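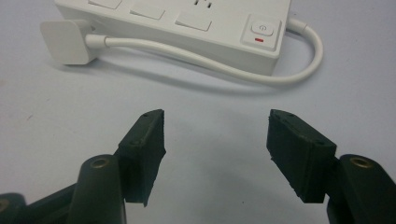 ## Care of Power Strips and Work Surfaces

These recommendations apply to desks, benches and kitchen tables in the shared rooms at Undthorpe. They replace the sheet issued in March and should be kept with the room binder.

### Power strips

Switch off the strip and unplug it at the wall before cleaning. Wipe the housing with a dry microfiber cloth. If marks remain, dampen the cloth very slightly with plain water, wring it out well, and keep it away from the outlets. Sprays must never be applied directly to the strip. Dust in the slots may be loosened with a soft, dry brush.

Do not pull on the cable to unplug the strip. A thick cable should be left in a wide, easy loop where it leaves the housing and should never be folded tightly or tied in a knot. One strip must not be plugged into another. Heaters, kettles and toasters are to be connected to a wall outlet only.

A strip with a cracked housing, a loose switch or a cable that feels warm in use is to be withdrawn at once. Label it "Do not use" and report it to the Randbridge office on extension 2991.

### Clearing and wiping the table 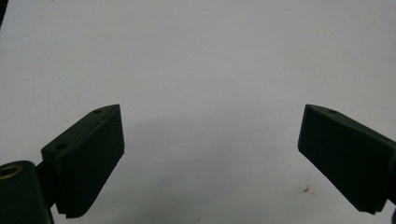
Tables should be cleared completely before they are wiped. Cleaning in patches, with items pushed from one side to the other, leaves streaks and rings along the edges of each patch. A plain white surface with a matte finish shows faint gray variations in any case, and these should not be scrubbed as though they were stains. Use a cloth dampened with warm water and 2 drops of dish soap, working from the far edge toward the front. Follow with a second cloth and clear water, then dry the surface by hand.

Abrasive powders, steel wool and the rough side of a sponge are not permitted on any table. They leave fine scratches that hold dirt. For ink, press a cloth moistened with rubbing alcohol on the mark for a few seconds and lift it away. Test the alcohol first on a part of the table that is seldom seen, and keep it well away from anything plugged in.
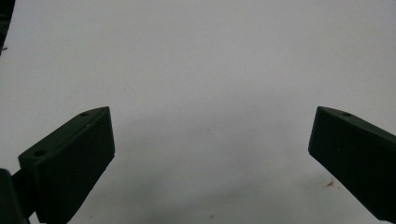 Adhesive left by tape or labels calls for more patience. Lay a warm, damp cloth over it for 6 minutes, then roll the residue off with a fingertip. A plastic card may be used if held nearly flat. Knives and metal scrapers may not.

Return items to the table only when it is fully dry. The power strip goes back last, with the switch in the off position, and is plugged in after its cable has been laid clear of the front edge.

### Supplies

Cloths are kept in the Cladero cabinet, on the shelf marked 26. Used cloths go in the laundry bag and are not to be left over the sink. Requests for further supplies should be addressed to Nayara Moura, Andrade building, ground floor.

Issued Dec 18, 2023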